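From: Niamh Breathnach
To: Stirkham Potters & Collectors list
Date: 2021-12-03
Subject: Re: [stirkham-pots] mugs that are actually nice to drink from

Ruan Chauke wrote:
> Hi all, I'm down to my last decent mug after the move to Neltmont
> and want to buy a set of 6, all matching for once. My partner
> likes the short wide ones, I like them tall. Does anyone have
> strong feelings about rims? And is a textured outside a pain
> to wash? Nothing fancy, we have a small kitchen and one shelf,
> 48 cm wide.
> Ruan

Hi Ruan,

Strong feelings about rims, yes, you've come to the right person! I'm a thick rim woman and have been since my nan's kitchen. Thin rims look lovely on the shelf, but I chip them on the tap (every single time) and then I'm drinking around the chip for a year and pretending I don't mind. Go for something thick and properly rounded over.

Tall versus short, well, you're going to have to fight that one out at home. My tea stays hotter in a tall one, or I tell myself it does. What I'd watch is the width of the opening. I had a gorgeous tall mug from the May market, in that grey-green colour everyone was doing, and I couldn't get my hand in past the knuckles to scrub it. It holds pens now. If there's a slight taper, make sure the opening is still wide enough for a sponge and your favourite fingers.

On handles, take your cuppa hand to the shop and try it. Two fingers through and one underneath is how I hold mine, and I've put back plenty of mugs at Navholm that wouldn't let me. I also like one I can cup around the lower part when it's cold out, handle or no handle.
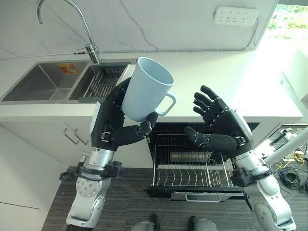
Pale blue is my other weakness, as you've probably gathered from the swap days. It goes with white benchtops, it goes with a bit of grey veining, and it's easy enough to match later when one gets dropped. As for texture, the very faint embossed sort has never given me any grief with washing up. The deep carved ones are another story, I was at one with an old toothbrush last week and said some words.

For your shelf, do measure with the handles on. I forgot that when I ordered from Arruda and ended up with two of them living on top of the fridge. You can turn the handles in towards each other and sneak in an extra one.

Oh, and Ruan, I paid 14 dollars each for my everyday ones and I love them more than the 70 dollar one, so don't let anybody on here talk you up. Let us know what you end up with, and if the short wide camp wins I'd like to hear how they managed it.

Cheers,
Niamh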